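Ballach Kitchen Pack for two-armed robots
Sold by Orngate | Simulated worktop scenes and teleoperation kit
Page updated June 16, 2023

Hello, I'm Areeba, and I look after the Kitchen Pack at Orngate, so if you write in with a question it's probably me who answers. I've spent more hours than I'd like to admit steering a pair of simulated arms about a worktop, and I still enjoy it (mostly!). If you're collecting demonstrations for a learning system and you want kitchen jobs without having to mop up after them, have a read and see whether it suits you.

What you get is a set of kitchen scenes, the software to drive both arms through them, and a recorder that saves every run as you go. You sit down, put on the gloves, do the job, press the pedal and start the next one. The layout shuffles itself between runs, so the veg and the crockery turn up in different spots and your model doesn't just learn one reach off by heart. You can turn the shuffling down if you're only starting out, and I'd do that for the first day or so.

The jobs are the sort of thing you'd do at home without thinking: pick up a cup, put it away in a drawer, shift the corn out of the way, push down the toaster lever. They're harder than they sound when your fingers belong to somebody else, and the cup took me ages. You want a decent wrap with the fingers before you set off across the marble towards the drawer, and I kept grabbing at it like a door knob. 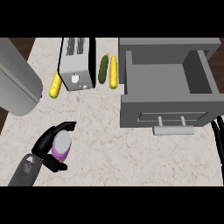
Render: Ballach Kitchen Pack, worktop with open drawer. Credit: Chiyo Hamada / Orngate

I like the drawer jobs best because there's something for both hands to do. You might have the cup in the left and leave the right free over by the handle, ready to shut things up. Some people do the whole lot one-handed and that's fine too, the recorder saves both arms either way. Do decide which you want before you begin, though! Xuân Trương mixed the two styles in an early batch and had a miserable afternoon sorting them out again.

Each licence comes with 2,222 ready-made demonstrations, so you've got something to train on before you've recorded a single run yourself. They were driven by 4 of us, and our habits do show. Mine are slow. Iqra Tarar goes at everything like she's late for a train, and her runs are tagged separately in case you'd like to leave them out (please don't, they're good).

In the box
Pair of Khokhar finger-tracking gloves, small or large
Foot pedal for start, stop and bin
Ballach software with 40 worktop layouts
The ready-made demonstrations, on a drive or as a download

Price is £400 for a single seat. Gloves on their own are available if you've already got the software, just ask.

The February update added a replay view, and you can now trim the dithering off the start of a run. I use that more than anything else. Failed runs go in their own folder unless you bin them with the pedal, and I'd hang on to a few.

Sizing: if you're between sizes, go small. The large ones slip at the fingertips and your grip goes vague. Swaps are free within the first month, and you can send them back in the same box.

Orders go out from our Presier workshop on weekdays.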